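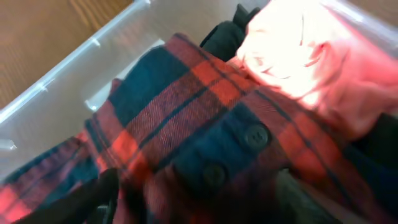 gernthorpe_top_flat
Member, Laundry and Clothes Storage
Posted 2 Jan 2024

Clothes keep coming out of a plastic bin badly creased – how should I be storing them?

I've moved into a flat in Gernthorpe with no chest of drawers and one narrow wardrobe that is already full of coats. For now my everyday clothes live in a see-through plastic bin. I lift it onto the table when I want something and it goes back on the bedroom floor afterwards.

The trouble is the shirts. The checked one (red, orange and dark teal) is the worst. It's a decent shirt and I wear it to work, but every time I get it out it has hard creases across the front and the strip with the buttons on has gone wavy. I iron it, it goes back in, and a few days later I'm ironing it again. The iron also slides off the edge of the buttons and leaves shiny marks next to them, or I think that's what the marks are.

I don't fold things very well, I'll admit. Most of it goes in by the armful off the airer. There's pink in with the black and dark green, and I don't know if that matters once everything has been washed.

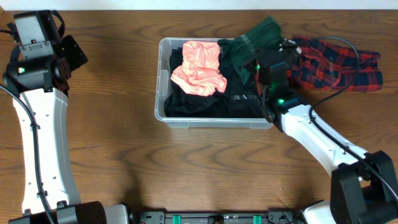 The bin up on the table, dark green one hanging over the rim.

So what I want to know is:

Is it worth folding properly if it's all going in one bin, or will shirts crease whatever I do?

Can the pink stay in with the dark colours?

Would a lid help? Mine hasn't got one at the moment and I've seen that Medrano do a box with a lid and a divider. I don't want to spend much, because I'm hoping to get drawers in May.

I don't have room for a rail, so please don't suggest a rail.

Comments on this post

spin_cycle_sue: What are the shirts made of? Cotton creases far more than a mix does.

gernthorpe_top_flat: The label has faded. It feels like cotton, a bit brushed, with a diagonal weave to it if you look close.

marrowfat
Regular contributor
Marked as helpful by the original poster

Folding will make a big difference, even in one bin. A shirt that goes in crumpled has other clothes pressing on it at every angle, and those are the hard lines you're getting. Folded flat it will still crease, but in the places where you folded it, and those mostly drop out when you've worn it for an hour.

What I do with shirts:

Do up the top button, the bottom one and every second one between. With the front fastened the button strip can't twist, and that should sort out your wavy bit.

Lay it face down, smooth the back with your hands, and bring each side in towards the middle with the sleeve laid straight down on top of it.

Fold up from the hem in 3. Turn it over and tidy the collar.

Then stand the shirts on edge in the bin, side by side like files in a drawer, instead of piling them up. You can see them all from the top and pull one out without dragging the rest about. Jumpers and anything thick can lie flat at one end, and socks go down the gaps to stop things slumping over.

For the ironing, do the button strip from the inside, face down on a folded towel. The buttons sink into the towel and the iron goes straight across the back. Shiny marks are usually from too much heat on the right side of dark cloth. A damp cloth between the iron and the shirt will often lift them. It won't if the cloth has been scorched.

On the airer, hang the shirts by the hem or on hangers hooked over the top bar, and fold them as soon as they're dry. Half your creases might be from the airer for all I know.

spin_cycle_sue
Contributor

Agree with the above about buttons.

Pink in with black is fine if everything is clean and fully dry. Dye moves when things are damp, so the danger is putting something away a bit wet. Waistbands and collars are the places to feel. If the dark green or the black is new I'd keep it apart until it has been through the wash 2 or 3 times, and I'd be more careful in the machine than in the bin, to be fair.

I wouldn't bother with a lid for clothes you wear every week. It keeps dust off but you'll be taking it on and off all day, and it keeps damp in. Put the money towards the drawers. If you want a divider, a piece of stiff cardboard cut to the width does it.

ironing_pile_4
New member

just get a rail tbh, mine was cheap and it goes behind the door. or that Vatodico crease spray, I use it on work shirts and it's ok, smells a bit strong

gernthorpe_top_flat
Original poster

Thanks all. Doing every second button now and I've cut up a delivery box for the divider. Will try the towel when I next iron the checked one. Still no room for a rail – the door opens against the bed.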